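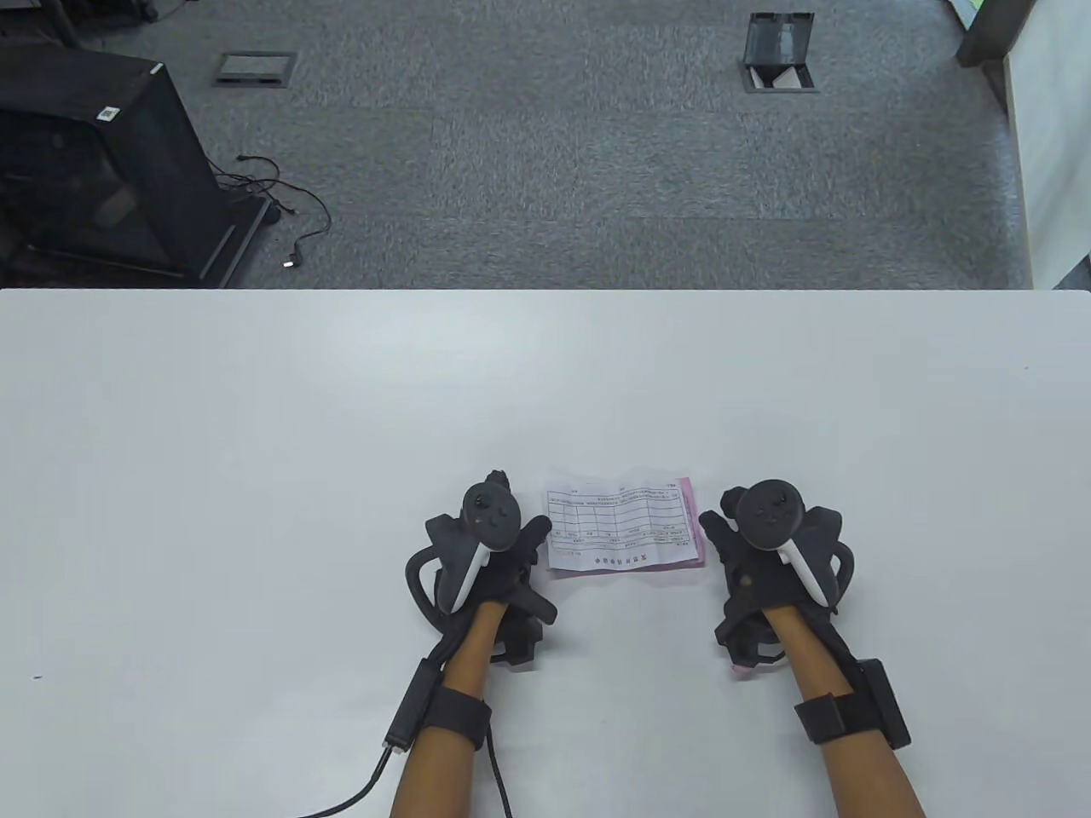
Monday, February. Lamley stock curls again, this time toward the grain, which the Lorkedden sheet swears is impossible. Humidity cabinet held at 80 percent overnight, 20 sheets in, 20 sheets bowed like a bad shelf. Folding hides the curl nicely: a small folded form on a big white table looks perfectly well behaved. Unfolded stock does not get off so lightly. Paora Ashby blames the cabinet. The cabinet has no comment.

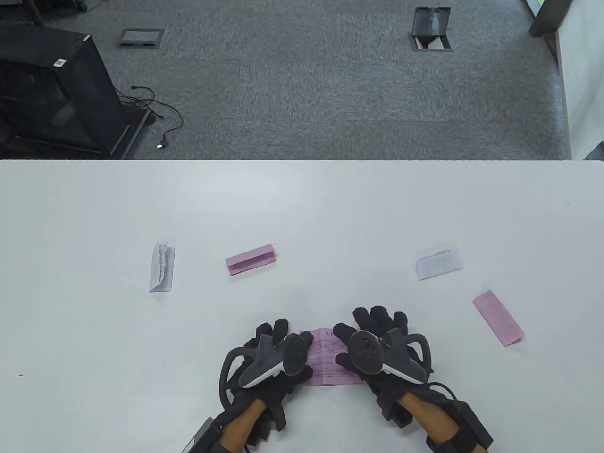 Does fold direction matter more than paper weight? On the Lamley, fold direction wins; across the grain it cracks at the crease whatever the weight.

Beaulieu stock went in next, batch 147. It took the cross-grain fold without complaint and then refused to lie flat afterward. Tamsin wants it pressed overnight under the dictionary,
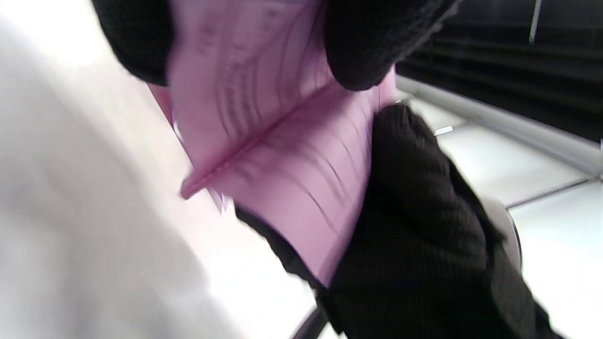 and I want it pressed under something we don't need to look words up in. Settled on the old Trandanville ledger. Still owe the fold tester its 800 cycles. Left it running at lunch, came back, unplugged at the wall. Mine, that one.

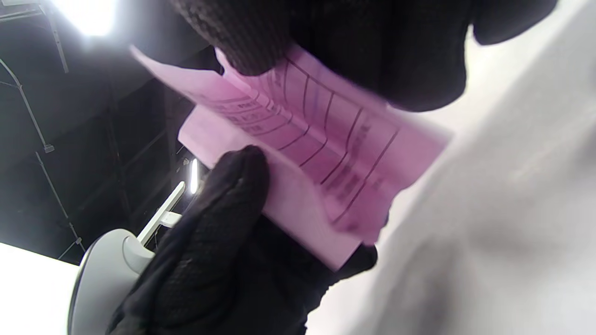 Pink forms, stacked, held at the front.

Tomorrow: rerun Lamley along the grain, tape over the wall switch.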